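珠宝展示与售后维修区域安全检查表（附意见）

受检单位：Testavero 珠宝门店，含售后维修间
检查依据：Ovholm 门店安全管理规程
检查人：Savita Srivastava
检查日期：2020年6月15日
结果标记：合格／需整改／不适用

一、展示柜与柜锁

1.1 展示柜玻璃无裂纹，边角无崩口。合格。
1.2 柜锁每日闭店后逐一复核并签字。需整改。
意见：登记簿中三月份有两页只签了姓氏，未写时间。今后签字须写全名，并注明复核时刻，补签无效。
1.3 红宝石及钻石手链的陈列托盘须固定于柜内底板。合格。
1.4 柜内照明灯具的外壳与绒布衬垫保持距离。合格。
意见：左侧第二柜的衬垫边缘已起毛，建议下次更换陈列时一并处理。

二、贵重货品交接

2.1 单件货品离柜须由两人在场，一人取货，一人记录。合格。
2.2 同一位顾客试戴时，柜面上同时摆放的手链不得超过2条。需整改。
意见：检查期间有一次在前一条未归位时又取出新货。当班人员已当场纠正，本项仍按需整改记录。
2.3 镶嵌类手链归柜前检查搭扣、保险扣及爪镶。合格。
2.4 带编号的吊牌与货品台账一致。合格。
意见：抽查50件，吊牌与台账全部相符。台账中“戒指”与“对戒”两类仍有混用，请统一名称。 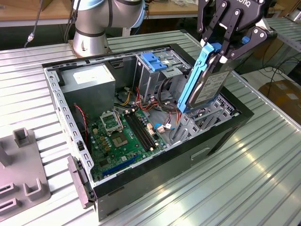 Brendan Ní Bhriain：对2.2项我有保留意见。顾客选购网球手链时往往需要并排比较颜色，两条的上限在实际接待中偏紧。建议保留上限，但允许在带围边的试戴盘内摆放第三条，并由第二名店员在旁看守。

检查人答复：意见已收录。规程修订之前仍按现行上限执行，试戴盘方案可随整改回执一并提交。

三、清洗与抛光

3.1 超声波清洗机接地可靠，电源线无破损。合格。
3.2 清洗液温度不得高于60摄氏度。合格。
3.3 祖母绿、欧泊、珍珠及经裂隙充填处理的红宝石不得放入超声波清洗机。需整改。
意见：禁洗品类表张贴在门后，操作者坐下后无法看到，应移至清洗机正前方。收件单上须增设“是否经充填处理”一栏，顾客答复不明的，一律按已处理对待，改用软刷和温水清洗。
3.4 抛光机防护罩齐全，吸尘装置开启后方可作业。合格。
3.5 操作人员佩戴护目镜，长发束起，不戴手套接触旋转布轮。合格。
意见：护目镜中有一副镜片磨花，请予报废。

四、焊接与化学品

4.1 气瓶直立固定，阀门在收工后关闭。合格。
4.2 酸洗容器加盖，标签注明内容物及配制日期。需整改。
意见：小号容器的标签字迹已褪，须重新书写。标签应使用耐酸笔，不得以胶带覆盖旧字。
4.3 焊台周边一米内不得存放酒精、棉球及包装纸。合格。
4.4 灭火器压力正常，取用通道畅通。合格。
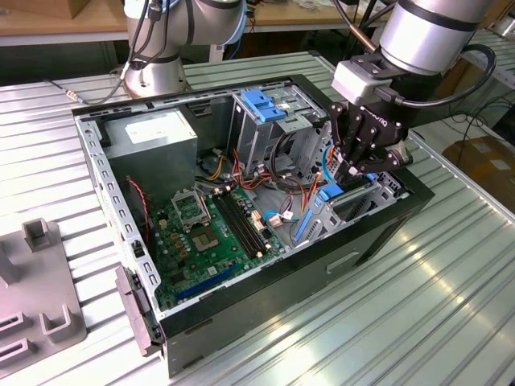
文／Savita Srivastava
Trilton 门店安全检查组

五、保险柜与夜间保管

5.1 保险柜密码在人员变动后即时更换。合格。
5.2 钥匙与密码由不同人员保管。合格。
5.3 待修件与待售件分格存放，不得混放。需整改。
意见：三只待修手链的封袋与新货放在同一抽屉。虽有标签区分，仍不符合本项要求。待修件属顾客财产，应单独设格，封袋上写明收件单号、石料种类、主石数量和收件时已有的损伤。
5.4 价值超过规定限额的货品，闭店后全部入柜。合格。
5.5 报警装置按月测试，测试结果留存。合格。
意见：测试记录完整。请在记录上增列参与测试人员的签名。
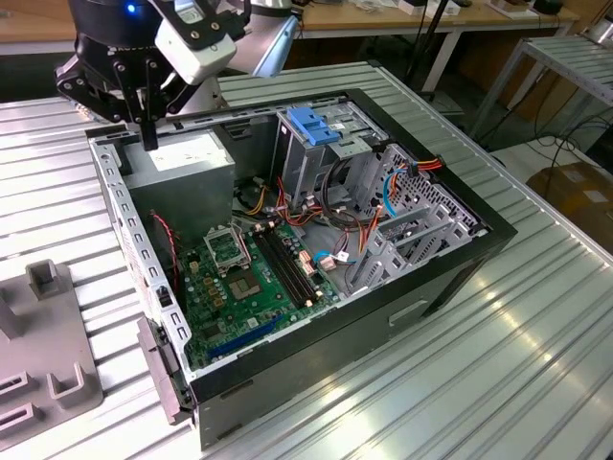 封袋的封口处应由收件人与顾客共同签名，开封时须两人在场。原封袋随收件单保存，不得重复使用。委托 Sandhu 外修的货品，出店和返店时各称重一次，两次重量一并登记；重量有差异的，应在交还顾客之前查明原因。

六、整改要求

6.1 第1.2、2.2、5.3项自收到本表之日起立即执行。
6.2 第3.3、4.2项由维修间负责人落实，完成后提交书面回执。
6.3 回执须逐项对应本表编号，只写“已整改”者退回重报。
6.4 复查时将重新抽查货品吊牌与台账，数量增至100件。

检查人签字：Savita Srivastava
受检方签字：Brendan Ní Bhriain
本表一式两份，双方各执一份。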